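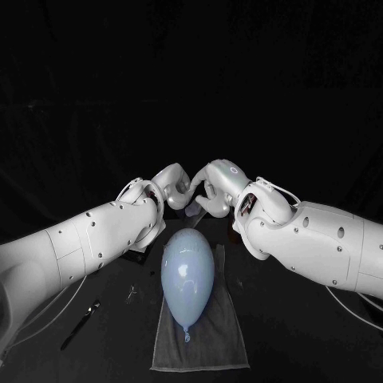 9 Jul 2024

The new Triltance came in the mail today, and I am writing this at the kitchen table with the bag still on the chair next to me and a cup of tea I keep forgetting to drink. I told myself I'd save it for the weekend. I lasted through one sandwich.

It's issue 42, the one where the lighthouse story is supposed to wrap up, and oh, I was so happy with it! The first six pages have hardly a word in them, only Lanham under the rain, the empty ferry dock, the lamps coming on one street at a time, and then you turn the page and the whole harbor is lit orange and there's Divon on the sea wall with her coat soaked through. I sat and looked at that spread for a good long while before I read a single balloon on it. The coloring has gotten so much better since the spring. Back in April I was grumbling in these pages (I went back and checked, and I grumbled for a page and a half) that everything was the same muddy brown and you couldn't tell the marsh from the inside of the customs house. I take most of that back now. The marsh is green again, for one thing.

I do have a complaint, and I may as well put it down while it's fresh. Shao gets three pages. Three! After all that build-up with the letter and the broken compass, he walks in, says something wise about tides, and walks out. He is my favorite of the whole bunch and has been from the first issue I ever bought, and I'd have traded that long chase across the rooftops for one proper talk between him and Divon. Maybe they're saving it. The last panel has the compass lying open on the windowsill, so I'm choosing to be hopeful. 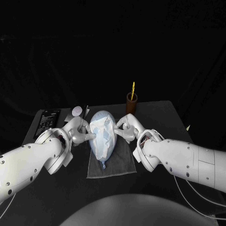 The lettering bothered me a little too, though that could be my eyes. Whenever the sea spirits talk, the balloons are pale gray with thin white letters, and I had to carry the book over to the window to get through page eleven. It does look ghostly, I'll give them that.

After supper I got the long boxes out to put it away and of course ended up on the floor reading old ones for the better part of two hours. I have 648 comics by my own list, and I believe 500 of those are bagged. The rest are in the closet waiting for me to stop being lazy. I ordered a pack of 200 bags today so there's no more excuse, and I mean to start with the early Triltance run, as the covers are getting soft at the corners and I'd hate to see them go any further. The second issue has a coffee ring on the back that I've had to live with for years. I know exactly which morning that was and I still wince.

I also found the old annual I thought I'd lent out and lost! It was filed under L for Lanham, which must have made sense to me at the time. It has the short story about Divon's first winter at the lighthouse, with the bread and the frozen well, and I want to read it again before I go back to the new one, so it's on the nightstand now. The tea is stone cold. I'll make another cup and take it up with me.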